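Steamed buns, week whatever, and the great flat move

Still eating out of one pot
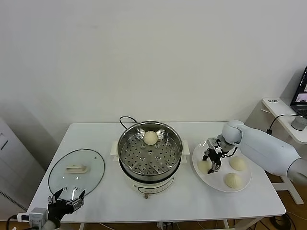
Ulloa, 2/28/24

Quick one because I have to be out the door in a bit and the recycling still isn't down.

So we moved. I know, I said we wouldn't. The old place put the rent up again and the new one was there and it had a window that opens in the bathroom, which after three years of mould on the ceiling felt like a palace. Signed the same arvo. Didn't measure anything. Should have measured things.

The couch doesn't fit. It does fit, sort of, if you don't want to open the balcony door all the way. We sidle. You get used to sidling.

The kitchen is the real story though. The listing said "compact galley with gas cooking". Gas isn't connected. Hasn't been since October, according to the neighbour, who seemed to think I'd know that already. Agent says the gas fitter is booked. Agent has been saying this for 13 days. I've stopped ringing in the mornings, I ring just before they close now, they sound more sorry then.

Which means no stove. No oven. Kettle, toaster, electric steamer. That's the kitchen.

Now I did not think you could live on steamed food. Thought it was for people on diets and for my nan's fish. But I've been doing it nearly two weeks and I'm coming round. Some notes for anyone else in the same boat, in no order:

Buns. Started on the frozen ones from the shop under the train line and then got cocky and made my own. First batch, rocks. Second batch, I'd let the dough sit properly (the bathroom is the warmest room, dont judge me) and they came up lovely. Plain flour, yeast, warm water, bit of sugar, bit of oil. Tried mashed pumpkin in the dough too and I'd do that again. Leave gaps between them. They get bigger than you think and then you have one large bun with several opinions.

Baking paper under everything. I ran out and used a cabbage leaf. The cabbage leaf was good, ate it after.

Eggs. 13 minutes for how I like them. Easier to peel than boiled, no idea why.

Rice in a bowl inside the steamer: works, takes ages, fill the water before you start and not halfway through when it's spitting at you.

Chicken thighs. Look terrible. Grey. Taste fine with soy and ginger and spring onion over the top, so cover them in that and look at the telly instead.

Sausages. No. Never again. I don't want to talk about it.

Potatoes are great actualy. Butter, salt, done. Had them five nights out of eight at one point and neither of us complained, though I think we were both just tired.

Things I miss: toast cheese done under a grill. A roast. Anything brown. You don't realise how much of dinner is brown until there's none. I walked past the chicken shop last night and stood there for a bit like a dog.

Anyway. The rest of the move.

Movers were $310, which I thought was a bargain until I found out that didn't cover the stairs. Stairs were extra. There are a lot of stairs. They were good blokes, didn't break anything except the lamp I never liked, and one of them carried the washing machine up basically by himself while I stood there saying "you right?" over and over like that was a help.

Boxes. I labelled them so well at the start. KITCHEN, GLASSES, FRAGILE. BATHROOM, TOWELS. By the last night it was just STUFF, and one that says MORE, and I've still got 8 left along the hallway that I honestly could not tell you what's in them. Something in MORE rattles. Haven't found the can opener, so could be that. Also missing: the good scissors, one of every pair of shoes, the iron (not looking very hard for the iron).

Internet took forever. They sent the modem to the old address, then sent a second one, also to the old address. Went and knocked. New tenant very nice about it, had both of them sitting on the stairs for me. She's already painted the lounge room green and it looks so much better than anything we did in there. Bit of a pang, walking off with my two modems.

Good things, because I've been told I only whinge on here:

The light in the mornings. Comes right across the floor by seven.

Quiet. There's a school out the back so I expected noise but it's only at lunch and it's a nice sort of noise.

The bakery on the corner does a cheese and Vegemite scroll for less than the old place charged for a coffee. See above re: anything brown. I'm there a lot.

Library is a five minute walk, and the lady let me join with just the lease and a power bill.

The bathroom window. It opens! I open it every day, sometimes just for the sake of it.

Next job is curtains. We have a sheet pegged up in the bedroom at the moment and it lets in the street light so it's like sleeping in a tent at a servo. I got a quote for blinds and laughed out loud on the phone, then had to pretend I'd coughed. So it'll be op shop curtains and me with a needle and thread, which will be its own post if I survive. If anyone's got a way to hem something two metres wide on a floor that's mostly boxes, leave a comment.

Oh, and a few people asked about the garden. No garden. The tomatoes stayed. I took the herbs in their pots and the basil died in the car, the mint obviously didn't, you couldn't kill that mint with a truck. It's on the balcony now. Have to sidle past the couch to water it.

Also the bun recipe. Someone wanted amounts, and I don't have proper ones, I do it by feel now which is a wanky thing to say after three batches. I'll weigh it all next time and put it up. Need to find the scales first. They might be in MORE.

Right, recycling, going. The agent's office shuts at five and I want to get my call in.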